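Gronska Arkard 2 Guitar Preamp Pedal

Item no. 174
Ships in 2 business days

The Arkard 2 is a two-channel guitar preamp in a pedal housing. It is built for players who use one guitar for several bands, or who go straight into the PA and leave the amp at home. Channel one is clean with plenty of headroom. Channel two starts at a light crunch and goes up to a thick lead sound with long sustain.

Gronska is a small workshop run by Edem Arthur and Gheorghița Iordache. The first Arkard was a single-channel unit made in a run of 400, and most of those went to session players. The second version keeps the same gain circuit and adds the clean channel, an effects loop and a speaker simulation on the balanced output.

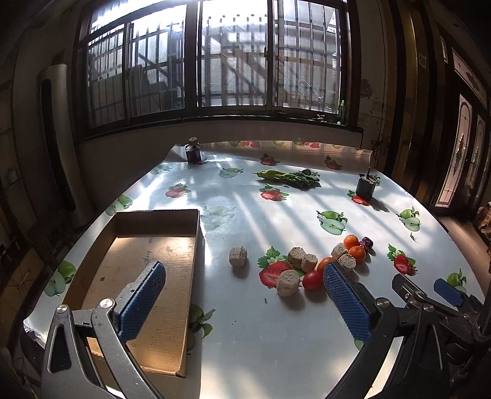
Each channel has its own volume and gain. Bass, middle and treble are shared. The middle control is the one to spend time on: it sits fairly low, and turning it up past noon brings a single-coil guitar forward without making it shrill. With humbuckers, start a little below noon.

The channel switch is silent. A second footswitch turns on the boost, which comes after the tone controls and raises the level for solos. You can set it so that it only gets louder, or push it so the next pedal in line breaks up. An internal trimmer limits how far the boost goes.

Electric violin

Several customers use the Arkard 2 with electric violin. The clean channel works well with piezo pickups if you set the input switch to High. Keep the treble down at first. Nicanor Ledesma, who plays both instruments in the folk-rock group Crăciun, runs his violin into channel one and his guitar into channel two through an external A/B box, with a short delay in the loop. He uses the boost for the violin only.

Connections

Input: 1/4 inch mono, switchable Normal/High
Output: 1/4 inch mono, to amp or power amp
Balanced output: XLR, speaker simulation on/off, ground lift
Effects loop: send and return, series
Remote: 1/4 inch stereo, for channel and boost
Power: 9 V DC, center negative (adapter not included)
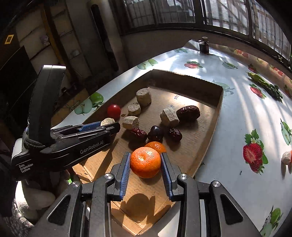
The pedal does not run on batteries. Use a supply with its own isolated output if you can. On a shared supply with digital pedals you may hear a whine on the lead channel, especially with the gain high.

If you use both outputs at once – amp on stage, XLR to the desk – and there is hum, try the ground lift first.

What customers say

"I had the old one for years and was worried they would change it. Channel two is the same sound. The clean side is better than I expected, a bit dry until you put some reverb in the loop." – Satish Tiwari

"Good pedal. The labels are hard to read on a dark stage, so I put a dot of white paint on the boost knob." – Lăcrămioara Buzatu

Delivery and warranty

The pedal comes with four rubber feet, a printed manual and a card with six starter settings. The feet are not fitted, so you can use hook tape on a pedalboard instead. The warranty covers parts and labor for the first owner. Keep your receipt.

Units ordered in January come from the new batch, with the metal jack nuts. The older plastic nuts can be swapped at no charge if you send the pedal in.

Goes well with: Gudden volume pedal, Gronska A/B box, Gronska remote footswitch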